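Haralus Opens Equipment Planning Program for Data Center Operators Considering Robotic Cabling

New service gives facilities teams a written budget, a site survey and a bench trial before any purchase order is signed

WUDSIDE – Haralus, a supplier of automation equipment and planning services to data center and telecommunications operators, today announced the opening of its Equipment Planning Program. The program is intended for organizations that are considering robot arms for routine work at the network rack, such as handling patch cables, and that need reliable cost and space figures before they commit capital funds.

The program is available immediately to operators in the United States and Canada. Applications for the first group of sites will be accepted through the end of August, and site surveys will start in September.

Under the program, each participating operator receives a survey of the rooms in which the equipment would be installed, a study of the cabling tasks performed there, a bench trial using the operator's own rack hardware, and a five-year budget. The budget covers purchase or lease costs, grippers and fingertips, spare parts, power, floor space, staff training, software maintenance and removal at the end of service life. Operators keep all documents produced under the program and are under no obligation to buy equipment from Haralus or from any other supplier.

"Our customers have asked for a clear basis on which to make a purchasing decision," the company said in a statement. "A price for an arm is easy to obtain. The cost of the mounting, the cable management, the fingertips and the hours of training is harder to find, and those items often decide whether a project stays within its budget. We have organized this program so that they appear on the first page."

The program was developed over a planning exercise carried out with Zerkell, an operator of regional colocation facilities. During the exercise, Haralus and Zerkell staff reviewed 846 work orders for cable moves, additions and replacements. Each order was sorted by the type of connector involved, the height of the port in the rack, the clearance on either side and the time allowed for the work. The review was used to separate tasks suited to a two-arm station from tasks that should remain with technicians for the present.

Zerkell has since adopted the resulting five-year budget as part of its capital plan and will purchase 8 two-arm stations in two stages. The first stage will be placed in a staging room, where racks are prepared before they are moved to the data hall. The second stage depends on the results of the first and will be reviewed at the end of the budget year. Financial terms were not disclosed.

Bench trials take place at the Haralus planning center in Wudside, which provides 1,595 square feet of test space. The center is arranged so that an operator's facilities, finance and network staff can attend the same session and review the same measurements. Remote attendance is also available. Rack equipment sent in for a trial is logged on arrival and returned to the operator when the work is complete.

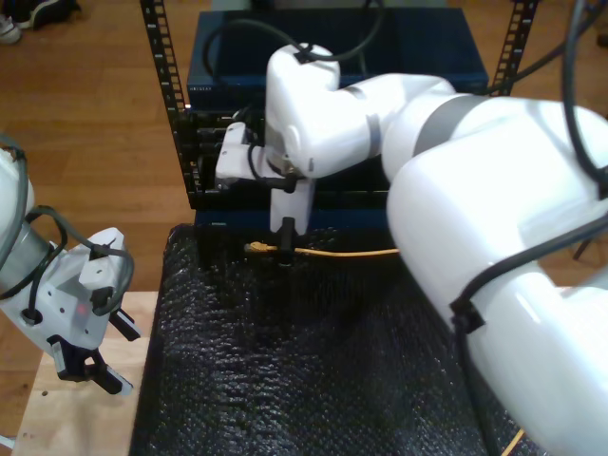
Robot arms with white grippers at a rack of network equipment, with a yellow network cable on the work surface.

Trial results are recorded in a standard format. For each task, the record states the gripper and fingertips used, the position of the rack, the number of attempts, the number completed without help, and the time taken. Tasks that were not completed are listed in the same table as those that were. Haralus will supply the format to any operator on request, including those comparing offers from several suppliers.

The mounting frames and tool-change hardware offered through the program are made by El Idrissi, a manufacturer of workholding equipment. Under a supply agreement between the two companies, El Idrissi will hold a stock of more than 500 replacement fingertip sets for program participants. Prices for these parts will be fixed for the length of each operator's budget period. Operators may also specify mounting hardware from other manufacturers, provided that it meets the load and clearance requirements set out in the site survey.

The planning program is offered at two levels. The Standard level covers one room and one bench trial, with a written budget delivered within six weeks of the survey. The Extended level covers up to four rooms at one or more sites, a second bench trial, and a review meeting twelve months after delivery – with revised figures if prices or work volumes have changed. Planning fees are credited in full against any equipment order placed within a year.

Haralus advises operators that wish to include equipment in their next capital plan to begin the process at least two quarters before budgets are due. Applicants should be prepared to supply floor plans, rack elevations, a summary of cabling work orders for the past year and the name of a department responsible for the project. Operators without complete work order records may still apply, and Haralus will provide a log sheet for a short period of data collection.

Application forms, the standard trial record and a sample budget worksheet may be requested from the Haralus planning office.

About Haralus
Haralus supplies robotic workstations, planning services and operator training for data center, telecommunications and electronics facilities. The company is based in Wudside.

About Zerkell
Zerkell operates colocation and network facilities for regional businesses, schools and public agencies.

About El Idrissi
El Idrissi designs and manufactures mounting frames, fixtures and tool-change hardware for industrial and laboratory use.

Media Contact
Haralus Communications Office, Wudside
Inquiries are answered on business days between 9:00 a.m. and 5:00 p.m.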